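Set up a white cloth backdrop and practice your pour on it

12/20/23

I make drinks at home, I take pictures of them, and for a long time the pictures were the weak part. Water is hard! It's clear, it's thin, and it disappears in front of a busy kitchen. Then I hung up a plain white sheet and started pouring in front of that, and I've had so much fun with it ever since. Here is the whole setup, start to finish, and then how to get a slim, clean pour out of a bottle.

What you need

A table, the whiter the better. Mine is a plain white Coste.
A plain cloth in matte cotton, wider than the table. Mine is a Stavico sheet, flat, not fitted.
A stand with a crossbar. I use the Drukholm, which comes apart into 2 posts and a bar. A curtain rod between two bookcases works too.
Spring clips, at least 4.
A bottle with a narrow neck and a cup in a color you love.
A dish towel. Bring two.

Step 1: Hang the cloth

Push the table toward the wall but leave enough room behind it for the stand. Put the bar up a little higher than you think you'll need, then drape the cloth over it and let it hang down to the back of the table. Clip it at both ends first, then in between.

My sheet is 90 inches wide, and folding the extra over at one side is quicker than hemming it. You'll get a double crease where the fold is. Leave it near the edge and it won't get in your way.

Step 2: Decide how much you care about wrinkles 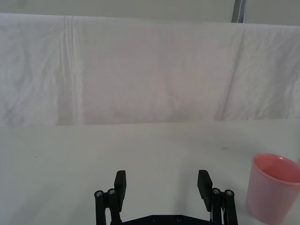

Ironing is the step people skip, and I skip it too about half the time. If you want a perfectly smooth background, iron the cloth on the day, roll it around a cardboard tube and carry it to the stand like that. A folded sheet will remember every fold. But matte fabric is forgiving, and soft, uneven wrinkles with one long diagonal crease on the right still give you plenty of plain white to work against. What I do fix is the top edge. If the cloth sags beside the post, a strip of gray wall peeks out over it, so either pull the cloth up and clip it again or aim a little lower.

Shiny fabric is another story. Satin catches the light on every ripple and you'll be fighting it all afternoon.

Step 3: Light it

Daylight from a window to one side is lovely. In January, when it's dark by the time I get home, I use a Stirnitz lamp pointed at the ceiling, with everything else in the room switched off. Mixed bulbs turn a white cloth yellow at one end and blue at the other, and there's no fixing that later without a lot of swearing.

Wipe the table down before you start. Crumbs show up on white like you wouldn't believe.

Step 4: Pick your cup and bottle

This is my favorite part. On a white table with a white cloth, one colored thing does all the work. Pink, coral, a strong green – anything goes as long as it's the brightest thing there. A pale bottle is nice with it because it stays quiet next to the cup. I also like a bit of metal at the neck for the highlights.

Look at the mouth of the bottle too. A thin lip lets go of the water more cleanly than a thick rounded one, which likes to send a dribble back down the outside.

Step 5: Pour

Take the cap off and set it somewhere well away from the cup. Fill the bottle partway only. A full bottle glugs as soon as you tip it, and the stream jumps around.

Hold the bottle by the middle of the body and bring the mouth over the cup before you tilt. Then tilt slowly until the water just starts, and stop there. With a half-full bottle you may end up close to horizontal, and that's fine. Keep the opening over the inside of the cup, a bit past the near rim, and keep it low. The higher you go, the more it splashes.
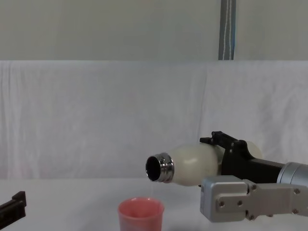 A thin stream from a nearly level bottle, falling toward the right half of the cup's mouth.

If you want the water to show up better, add a drop or two of food coloring, or use cold tea. Clear water against white is very faint, and some days that's exactly the look I'm after. Other days I want to see it, and out comes the tea.

To finish, level the bottle with one smooth turn of the wrist. Hesitate and you get drips on the table (see dish towel, above).

Step 6: Do it again

A 2000 ml jug of water next to the table saves a lot of trips to the sink. Pour, tip the cup back into the jug, dry the rim, go again. Change one thing each time: the tilt, the height, where the water lands. Once you've got a pour you like, try it with your other hand!

When you're done, take the cloth down and roll it back on its tube while it's still smooth.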